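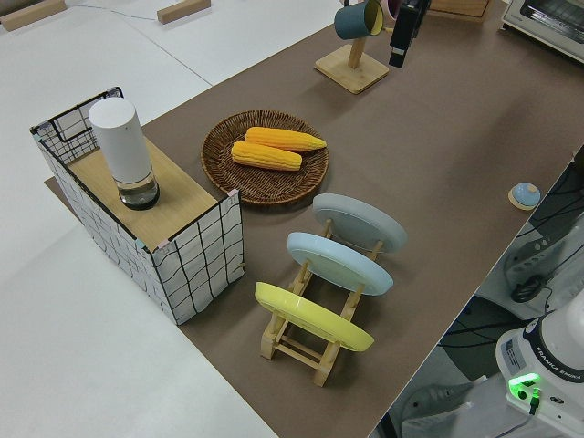 Fig. 19. Kitchen table at Stokdale, laid out for showing. Gripper beside the mug holder.

19. Showing the arm a task (by hand, or from the Zalau handset)

Marwa Bennani
July
Reading time: 7 min

Read section 18 first if the arm hasn't been fixed down and levelled. This bit assumes it has. Also assumes Ji is running on the table PC and you can log in. If not, ask Niilo, not me, I don't have the passwords.

Two ways to show a task. By hand: you hold the arm near the wrist and walk it through. By handset: you stand back and drive it. Same recording at the end, same file type, and Ji doesn't care which. Don't mix the two inside one recording though. Start a new one.

CAUTION: One person showing, one person on the stop button. Every time, even for a quick one. The person on the button doesn't look at their phone.

CAUTION: Hair back, lanyards off, sleeves up. Keep fingers out of the gripper. It does not know what a finger is.

19.1 Lay the table

1. Put the brown mat down square to the arm base, not square to the table. They aren't the same at Stokdale. Looks wrong, leave it.

2. Set out the objects from the sheet for the day. For the kitchen set that's the grid box with the board on top, the wicker tray with the corn, the plate rack, the mug holder and the toaster oven. Check against Fig. 19 if you've lost the sheet.

3. Plates in the rack one to a slot, grey at the far end, blue in the middle, yellow nearest. Push each one right down. A plate sitting half in its slot will tip when the gripper touches it and you'll have wasted the take.

4. Corn in the tray, side by side. Small changes between takes are good. Turn a cob a bit, slide it over. Don't go mad, it has to stay in the tray.

5. Oven door shut unless the sheet says otherwise. Oven unplugged from the mains. It's only there to be opened and closed.

6. Loose bits off the brown mat if they aren't on the sheet. Spare blocks can live on the white table, well away from the work.

7. Look at the cables by the base. Nothing looped over an edge, nothing the elbow can catch. Follow each one with your hand.

NOTE: Don't move the table camera. If it's been knocked, stop and re-do section 17. Yes the whole section.

19.2 Showing by hand

Best for anything with a fiddly grip. Plates, mug handles, the oven door. You feel it when something catches.

1. Stop button within reach of your partner. Say "ready" out loud, wait for "ready" back.

2. In Ji pick New task, then Hand. Type a name. Plain words, no dates, no initials. "cob to board" is fine. "test3 final TK" is not.

3. Press Home on screen. Let the arm go to its start and settle. Hands off while it does this.

4. Press Free. The arm goes light. Take the weight before you press if it's your first time, it may sag a little.

5. Hold above the gripper with one hand, other hand on the forearm. Don't hold the gripper body itself. You'll cover it and the wrist joint will fight you.

6. Press Record. Count to two in your head and don't move. Ji wants a still bit at the start.

7. Move to the object. Slow. Slower than you think. Come in from above for the cobs, from above for plates too, from the side for mugs.

8. Close the gripper with the pedal. Wait for the click. Then lift.

9. Carry it over at a decent height. The plate rack is the thing everyone clips. Go up first, then accross.

10. Put down, open, lift clear, move back towards home. Still bit again at the end. Press Stop.

NOTE: If you drop something, keep recording only if you're going to pick it up and finish. A take with a fix in it is useful and gets the tag "recovered". A take that ends with a cob on the floor is binned.

NOTE: Standing on the mat side puts your arm in the camera view for half the take. Stand to the side of the base and reach in. Awkward for short people, there's a step under the bench.

CAUTION: Never press Home while you're holding the arm. It'll go, with you attached.

19.3 Showing from the handset

Best for long moves and plain pick and place. Also if your shoulders have had enough. The Zalau handset has one grip per hand but we only use the right one here. The left stays in the drawer.

1. Charge light steady, not blinking. Blinking means it'll die mid take.

2. Stand behind the yellow tape. You should see the tray, the rack and the mugs without leaning. If you can't, move along the tape, not over it.

3. New task, then Handset. Name as above.

4. Home. Wait.

5. Hold the handset the way you'd hold a torch, pointing at the table. Squeeze the dead-man grip halfway. Arm wakes. Let go and it stops. Squeeze all the way and it stops too, so don't panic-squeeze and then wonder why.

6. Test each direction with a small move before you record. Left, right, up, down. If left is right, you're facing the wrong way from where you pressed Home. Do 4 again.

7. Set speed to Low for the first few. Medium once you're tidy. High is switched off on purpose.

8. Record, still bit, do the task, still bit, Stop.

9. Trigger closes the gripper. It's all or nothing, there's no half squeeze on the trigger. For mugs line up before you pull.

10. Need to re-set your wrist? Let go of the grip, move your hand, squeeze again. The arm picks up from where it was. Ji cuts the gap out by itself.

NOTE: Depth is hard from back there. Watch the shadow of the gripper on the mat, it meets the gripper when you're down. Works better with the bench lamp on. Leave the lamp as it is for the whole session, on or off, pick one.

CAUTION: Nobody steps over the tape while the handset is awake. Put it in its cradle before you touch the table, even to nudge a plate.

19.4 Tasks for the kitchen set

Do these in order if you're new.

- Cob from tray to board. Easiest. Mind the tall white container standing on the board, it isn't part of this one.
- Cob back to tray.
- Yellow plate out of the rack and down on the mat. By hand only.
- Yellow plate back in its slot. By hand only, and expect to bin your first few.
- Teal mug off the holder.
- Oven door open, then shut. By hand, very slow. Pull along the swing of the door and don't drag it straight.

21 good takes per task, then change over with your partner. Tired people get sloppy, and the arm copies sloppy perfectly well.

19.5 Check and save

1. Play back each take on screen at double speed. Looking for: bumps, long dithers, gripper closing on air, your elbow.

2. Tag it. Good, recovered or bin. No tag means Ji treats it as bin on Thursday night when it clears out.

3. Run one replay on the real arm per task, Low speed, objects put back where they were at the start of that take. Hands off, partner on the button.

4. Replay goes wrong in the same spot twice? It's usually the mat. Check it hasn't crept. Re-lay, Home, try again.

5. Save to the shared drive. The kitchen folder holds 4,000 takes and then refuses without telling you. If the save bar sits at nothing, that's why. Tell Tapio.

6. Arm to Park, not Home. Handset in cradle. Corn can stay out.

19.6 Quick fixes

Arm won't go light on Free: the stop button is still in. Twist to release.

Arm feels heavy one way only: wrong tool weight. Ji, Tool, choose Black gripper. Save. Home.

Gripper won't close: pedal unplugged, nearly always. It's under the bench, someone kicks it.

Recording stops on its own: disk full or lid of the PC shut. Don't shut the lid.

Still stuck, write down the take name and what you pressed. Then ring the Stodovico desk.

Comments

Tyyne Kallio
19.2 step 5, I found two hands on the forearm easier for the plates, less wobble at the slot. Any reason not to?

Marwa Bennani
No that's fine. Just keep off the gripper.

Irja Seppälä
The shadow tip saved me. My mug takes were hopeless before. Could you add which way up the handset goes in the cradle, I had it charging backwards all afternoon

Niilo Saarinen
Passwords are on the card inside the cupboard door now, please stop ringing me at lunch.

Tapio Laaksonen
Kitchen folder emptied this morning. Typo in 19.2 step 9 by the way.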